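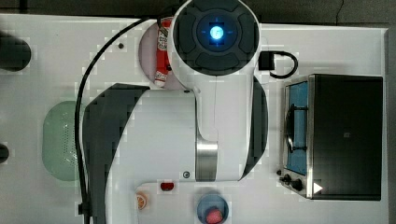

Toaster oven on the white table, with a plate and a red bottle.

Wanted: people who cook small meals and don't believe the box

Drultness is looking for 72 households to take part in a home study of toaster ovens. If you own one and love it, we'd like to hear from you. If you own one and have been quietly disappointed by it for years, we'd like to hear from you more.

We run a small kitchen-testing newsletter from Brirar. We don't take advertising from appliance makers and it shows in our furniture. Over the winter we read a great deal of sales copy for compact ovens, and the same claims kept coming up. A small oven will replace your big one. It will pay for itself. It will make last night's chips taste as they did the first time round. Perhaps. Most of these claims come with no sign that anyone has checked them in a normal kitchen, with a normal person who is hungry and has lost the instructions.

Our last attempt was in January. It was a questionnaire, over 700 people filled it in, and I would not put much weight on a word of it. People told us they used their toaster oven "most days". When we rang a few of them back, most days had become weekends, and in one case Christmas. People are poor at remembering what they cook. So am I. This time we want it written down on the day.

What you would do

Keep a paper log beside your oven for the length of the study. Each time you use it, write down what went in, which setting you chose, how long you left it, and whether you'd have done better with the grill, the pan or the big oven. There is a space for complaints and you are encouraged to fill it.

Cook three set dishes from our sheet: cheese on toast, a tray of roast carrots, and a reheated slice of quiche. They are dull on purpose. Any oven can look good with a recipe picked to flatter it.

Serve each set dish on a plain, pale plate, and please use the same plate throughout. Burnt edges are easy to miss on a dark or patterned one. Sauce stays in its bottle until you have tasted the food and written down your score. We had a whole page of high marks for dry toast last time and I am fairly sure we were scoring the ketchup.

Come to our test kitchen once, for 2 hours, and cook the same dishes on our oven. You will be asked to set the controls without help. I suspect most people turn every knob to the middle and hope, and I'd like to be shown I'm wrong.

Who we're after

Adults who cook for themselves at least some of the time. You need your own toaster oven, of any make or age, in safe working order. We especially want people who live alone, people in shared houses, and anyone who has no other oven. Please don't apply if you or someone you live with sells kitchen appliances or is paid to write about them.

You don't need to be a good cook. Keen cooks tend to rescue a dish halfway through and forget to tell us.

What you get

A Flosska baking tray, which you may keep, and your bus or train fare to Brirar and back. Lunch on the day is whatever you have just cooked. We can't pay for your time, and I won't pretend that the pleasure of taking part makes up for it. If that rules you out, fair enough.

You will also get the full results before we print them. If every household sends its log back complete, we will have 2,304 entries. They won't be complete. Send yours in anyway, gaps and all, and please don't fill in missing days from memory.

What we won't promise

We may find nothing of interest. The ovens might all turn out to be much the same, in which case we'll say so in a short article and go back to kettles. We won't be naming a winner, and there will be no badge for anyone to stick on a box.

The study sheets were drawn up with the Ko kitchen school, who have lent us their scales and think my carrot recipe is mean with the oil. It is staying as it is.

How to apply

Write to Hae-won Bang at Drultness by Fri 13 March. Tell us what oven you have, how many people you cook for, and the last thing you made in it. Say if there is any food you can't eat, and which days you could travel. A few lines will do. If the last thing you made was toast, say toast.

We reply to everyone, though slowly.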